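Aug 14, 2019

Desk reset, finally

I've been putting off the desk for 2 weeks. Callum Lockwood (my roommate, very tidy, slightly smug about it) bet me $5 I wouldn't get it done before dinner, so of course I had to. I still love this glossy old wood so much, even with all the stuff that piles up on it!
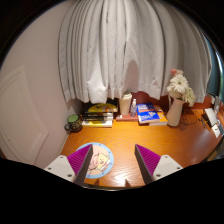
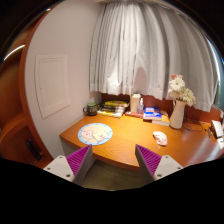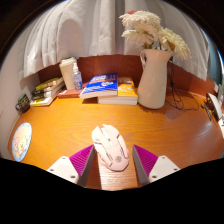

The round cartoon one on the left is my favorite thing on the desk, and it's staying right there forever.

What stayed and what went

The books stay in their pile in the back corner. I tried standing them up and they kept sliding over, so flat it is. The mug stays too, and my pink and white mouse (I know, I know, but it fits my hand so well). The drawer was the real horror - 22 pens, and most of them dead! I also found a Zandari gift card from last October and a receipt from Temarport for a lamp I don't even own anymore.

Next up is the cable situation underneath. I've got my eye on a little Vuklow tray that screws on under the top, if I can talk Callum into lending me his drill. He still owes me the five bucks.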